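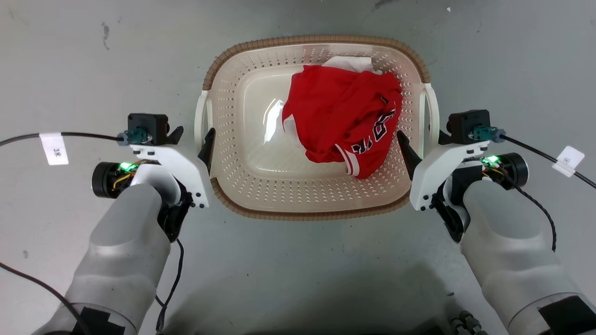
Red jersey with printed lettering: wash alone or with whites?

Laundry and Fabric Care > Stains and Dye Transfer
July 2022

endale_rinse
Basket as it stands before sorting. Red jersey, navy lettering outlined in white, and some white cloth under and behind it. Label on the jersey says polyester, machine wash cold. Two questions. Is it safe to run the red with the white in cold water, and does the lettering need anything beyond turning the shirt inside out? Front loader, 48 minute cold cycle, liquid detergent.

tubsandtrays
Separate loads. Red polyester is dyed with disperse dye, and it holds well in cold water, but the first few washes can still release loose dye from finishing. White cotton probably won't take much of it. White polyester will if the water gets warm enough.

Agbayani
Disagree on the separate loads. At 64 degrees F there is very little transfer from polyester. I have washed team shirts with white socks since October and the socks are still white. The dryer is the bigger risk. Damp red against damp white, hot drum, and the dye migrates by contact.

tubsandtrays
Your shirts had been washed many times by then. OP hasn't said how old this one is.

endale_rinse
Second season. Washed maybe a dozen times, always with darks.

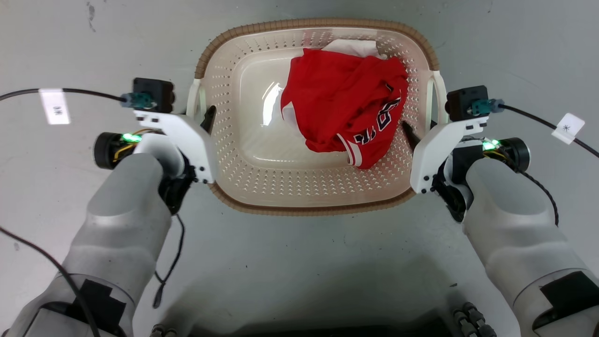
On the lettering, I can't tell whether it is heat-applied vinyl or screen print. It has a slight raised edge when I run a nail over it, and the white outline feels like a separate layer from the navy.

Brumamora
Raised edge with a layered outline is usually heat-applied film. Inside out, cold, spin no higher than 400 rpm if the machine lets you set it, and hang dry. Heat softens the adhesive and the outline goes first. Do not iron over it.

Agbayani
400 is very low. It will come out dripping. 800 is fine for film in good condition.

Brumamora
Fine for the film, harder on the folds. A crease spun in hard across a letter is where the crack starts. I'd take the extra drying time.

quietcycle
Side point — don't leave it bunched in the basket if it goes in damp. Holes in the sides help with air, but a solid bottom holds moisture under the pile. I moved damp things to a rack after getting mildew spots on a white towel.

tubsandtrays
Agreed. Also wipe the woven-look band on the rim now and then. Mine collects lint, and it ends up on whatever gets dragged over it.

endale_rinse
Will do the jersey alone, inside out, lowest spin, on the rack. The white goes in with towels. I have a box of Nasora color catcher sheets, so one of those goes in with the jersey to see what it picks up.

Agbayani
Post the sheet. If it comes out white you can stop running a whole load for one shirt.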